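Belus Storage Box Notes

README, version 2

What this is

A set of notes and photos on storage boxes, the printed kind sold for clothes, bedding and whatever else has no drawer. It was put together by Natalia Ponce and Halldóra Oddsson because both of us had bought too many of them and neither of us trusted the labels any more. The question behind it is a dull one: does a box with a nice print on it store things any better than a plain one, and can you find anything afterwards?

Our short answer is that we doubt it. The longer answer is in the notes files, and it is weaker than we would like.

What's in the folder

notes/ has one text file per box. There are 24 boxes.
photos/ has 300 photos, sorted by box.
words.csv lists the wording we could read on each box, typed as printed.
contents.csv lists what was kept in each box, in the owner's own words.

Natalia wrote most of the notes. Halldóra did words.csv and argued with most of the notes. Where we disagreed, both opinions were left in and marked NP or HO.

How a box gets described

Each notes file has the same fields: main color, pattern, words, badge or logo, lid, handles, contents, remarks. Most are plain. Two need explaining.

"Words" means printed words only. We type what can be read and put three dots where the rest can't be. Please don't fill in a brand from memory. An early draft had "Cele" entered for four boxes that say nothing of the kind, and it took an evening to undo.

"Remarks" is for opinions, and it should be read that way. If a remark says a lid is useless, somebody was annoyed with it that morning.

There is no quality score. Version 1 had one, out of 40, and it was nonsense. Boxes we liked the look of got high marks before anyone had put a sweater in them.

About the wording on boxes

We went in thinking the print would help people remember what they had put where. A box that says one thing in big letters ought to end up holding that thing. In contents.csv this happens now and then, and we can't tell whether the print had anything to do with it. People put winter scarves in whatever is empty in October.

The slogans are worse. A good share of the boxes have English phrases on them that tell you nothing about size, material or use. They do make a box easy to ask for across a room, and Halldóra counts that as a function. Natalia does not.

An example from the light blue group, where the badge and the slogan pull in different directions:

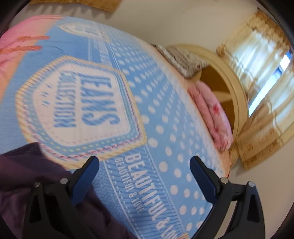
Light blue box with white polka dots. Badge reads "JEANS COLLECTION"; slogan reads "BEAUTIFUL & LOVE", printed large and again small.

In words.csv the badge and the slogan go on separate rows. Repeats of the same phrase get their own row too, with "small" or "large" in the size column. Emblems that are only partly legible are entered as "partial" and left alone. Stars, dots and borders belong under pattern, even when they sit inside a badge.

Known problems

The boxes came from homes we could get into, so this is a picture of our friends' closets and should not be used to say what people in general buy.

Colors were typed by eye. "Light blue", "pale blue" and "sky" all appear and may well mean the same thing. We started merging them and stopped when we couldn't agree on sky.

Photos were taken at whatever angle the box happened to be at. Lettering can be upside down or sideways, and we have not rotated anything.

The Ekis and Honthorpe boxes are the only plain ones in the set. Two plain types against all that print is a poor comparison, and we would not lean on it.

We have no measurements. Several people have asked for them. They would be useful and we didn't take them.

Changes since version 1

Score column removed.
Badge and slogan split into separate rows.
Claims about lids "lasting longer" taken out, as we had nothing to support them.

Corrections

Send them to Halldóra with the box folder name and the line you think is wrong. If it is a reading of printed words, include the photo you read it from.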